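Leave the cables on the table

Every few months someone in our office at Lemgate proposes that we hide the wires. Trays, sleeves, a box with a lid.

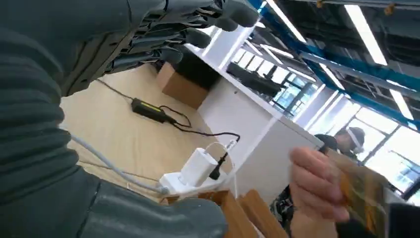 I have voted against it twice and will do so again. A power strip on the tabletop is ugly, I grant that. But I can see what is plugged in, and I can reach the switch without kneeling. When the strip lived under the desk, Mathis Courtois once pulled out the wrong plug and lost a morning's work – he was going by feel.

Adapters are the worst things to hide. They get warm, and a closed box full of them gets warmer. They also all look alike, so a bit of coloured tape on each would do more good than any tray.

Clémence Fleury says visitors notice the mess. Perhaps they do. We have 2 visitors in a busy month, and the rest of us are here every day. I would spend the money on shorter leads, and on a second strip so that chargers and computers need not share.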